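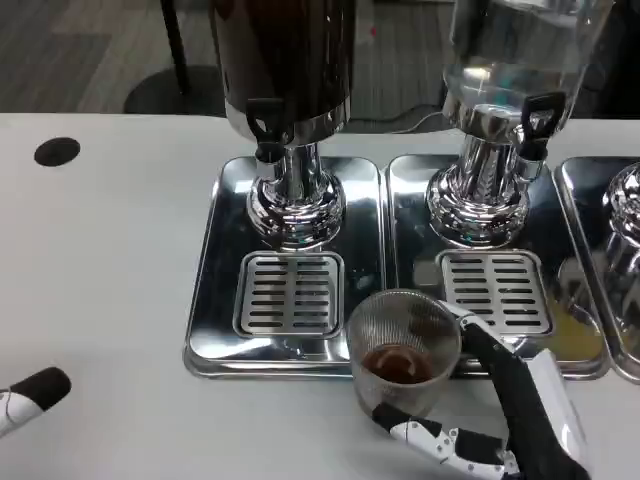
*Item 2: the drinks table, right hand holding the cup, spill in the middle tray.*

**Working group on good practice for serving robots – minutes**

Monday, January 12, 2026, Fluswood, upstairs meeting room

Chair: Anneli Koskela
Minutes: Sem Verhoeven
Also present: two from Nitaleo, one from Bianchini, one from Drirnar (by phone, left during item 4)

**1. Last minutes**

Agreed, with one correction. The July minutes said the group "welcomed" the Nitaleo draft. AK asked that this be changed to "received". Changed.

**2. Spills and drip trays**

Draft rule 6 says the robot "shall keep the serving area clean at all times". SV asked what this means on a table with drip trays, which are put there to catch drips. Nitaleo said the rule was meant for the table top. SV said it should say so. AK pointed to the yellowish-orange liquid in the tray of the middle dispenser and asked whether that would count as a failure under rule 6 as written. Nitaleo thought no. Bianchini thought yes. Both had helped to write the rule.

Long discussion of who wipes. Drirnar's view is that a person should do it and the rule should give a time limit. Nitaleo would like the robot to be allowed to do it "where capable". SV does not accept "where capable" anywhere in a standard and asked for this to be minuted.

Agreed: rule 6 to be split into table top and trays. Wording to come from Bianchini.

**3. Holding the cup**

Draft rule 9 asks for a "secure and hygienic grip". No test is given for either word. In the picture the finger pads go round the side and base of the cup, well enough for holding it up, but the rule is silent on how near the rim a pad may come. AK wants a clear band at the top of the cup that no pad may touch. Nitaleo said a fixed band would rule out small cups. AK said then it rules out small cups.

Nitaleo reported 2000 grips in its own trial with "no hygiene events". SV asked what a hygiene event was. It is anything the operator writes down as one. Of the 2000, 849 had an operator standing at the table. The group did not feel able to use the figure and it will not go in the guidance.

Pad cleaning: the draft says "regularly". Struck out. Drirnar to propose an interval, with a reason for it.

**4. Second hand**

Bianchini asked if the draft covers a two-handed robot when only one hand is busy. It does not. Where should the idle hand be? Nitaleo said it is normally kept low and out of the way. SV noted a fingertip at the lower left of the picture, pointing in over the table, and asked whether that was out of the way. Nitaleo said it depended on the task.

AK proposed a plain rule: an idle hand stays behind the table edge unless it is needed. Drirnar in favour, Bianchini in favour, Nitaleo to check with its engineers. SV in favour but doubts anyone will check it on site.

**5. Self-declaration**

Nitaleo again proposed that makers declare for themselves that they meet the guidance, using a form. The form is 3 pages and almost all tick boxes. SV said he had filled it in for his kettle over lunch and it passed. AK asked that the remark be left out, then agreed it could stay.

No agreement. Bianchini would accept self-declaration if the test records are open to buyers. Nitaleo would not commit to that today. Carried over, for the second time.

**6. Actions**

- Bianchini: new wording for rule 6, table top and trays apart
- AK: draft of the clear band for rule 9
- Drirnar: pad cleaning interval, in writing
- Nitaleo: answer on the idle hand, and a definition of "hygiene event"
- SV: list of every "where capable" and "as appropriate" left in the draft

**7. Any other business**

Nitaleo asked when the guidance could be called a standard in sales material. AK said not while it is a draft – and asked that the present leaflet be withdrawn. Nitaleo to look at the leaflet.

Next meeting to be fixed by email once rule 6 has gone round.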